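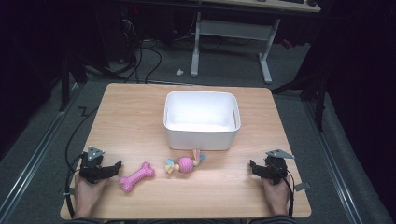
Two hand-held grippers at a wooden table, with a bone-shaped chew toy, a rope-and-ball toy and an empty white bin.

Hand-held gripper demonstration

Hand-held gripper demonstration is a way of showing a robot a task by doing it yourself with a pair of robot-style jaws in your hands. I've been keeping this entry on the Ziltwood wiki going since February, and I still get asked how it differs from teleoperation, so let me start there.

In teleoperation you drive a real arm from a distance, with a joystick or a smaller copy of the arm. With hand-held grippers there's no arm at all while you're recording. You squeeze, the jaws close, and what gets saved is where each gripper went and how wide it was open, usually along with video. Later on, software works out how an arm could make the same moves. (Kinesthetic teaching is a third thing again — that's when you grab the arm itself and push it through the motion. It has its own page.)

How a session goes

A typical beginner task is tidying: a couple of objects on a table, a bin behind them, put the objects in the bin. It sounds almost too easy! But a stubby rubber toy and one with floppy tassels want quite different grabs, and with two grippers you also have to decide which hand goes first and keep the other one out of the way. I tell new people to move a little slower than feels natural and to pause for a beat before letting go.

One full run of the task is called an episode. My first set on the Paiva project was 391 episodes, and I threw out 80 of them, mostly for fumbled grabs that I'd rescued in ways I didn't want a robot to copy. Opinions differ on this. The Alton group keeps its rescues and labels them, on the theory that a robot should see how to recover from a bad grab, and I've been coming around to their side.

Start positions

Move things between episodes. If the bone is always on the left, the robot may learn "go left" and never learn "go to the bone." I shift the bin too, and turn the toys to new angles. The Roltcombe set, which has 1,434 episodes, changed its layout every 30, and I think that's too seldom for a job this small.

Good and bad points

The big plus is speed. You feel the object push back through the handle, so squeezing comes fairly naturally, and you can record in a place where an arm would never fit. The downside is that your wrists will happily do things an arm can't. A twist that costs you no thought may be out of reach for the robot, and that episode is wasted unless the software catches it. Cables are the other nuisance on wired models — leave plenty of slack before you start.

See also: Teleoperation; Kinesthetic teaching; Episode; Two-handed tasks

Last edited September 25, 2022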